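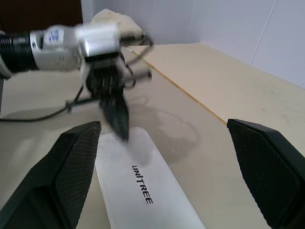
White UNITREE panel on the tan table

From: Wilma Van Beek
To: Detbridge workroom list
Date: 26th September
Subject: Re: Tabletops - refinish or replace?

Gwenaël Jacquet wrote:
> Has anyone looked at the light tables lately? I was at the
> one in the picture and it has faint scuffs all over. Before
> we pay Rastano for new tops I'd like to know if they can be
> cleaned up. Also, what do we do with long panels like the
> white one? They take up most of a table and there is no
> rack for them.

I went over one of the other tables last night with a damp cloth and dish soap, then a white pad with very light pressure. Most of the marks came off. The ones that stayed are too shallow to feel with a fingernail, and I would leave them alone. Please don't use the green pads. Darmawan tried one in January and it left a dull patch by the window that still shows.

Rastano quoted 540 per top, fitting not included. I don't think we need to spend that this year. A roll of felt from Kwok is 50 and would do all the tables, with some left over for the shelves.

On the panels: flat on the table is fine while you are using one, printed side up, with felt under it once we have the roll. When you're done, stand it on its long edge against the back wall - not on the short end, they slide. Herman has offered to build a rack with 11 slots if somebody can find him the lumber. He needs 2 people to help carry it up.

Cables are the other thing. If one has to cross the tabletop, let it hang off the side away from the aisle. I caught my sleeve on one last week and pulled a tray of screws onto the floor.

Ebenezer, do you still have the key to the supply closet? The white pads are in there and I used the last one out here.

Wilma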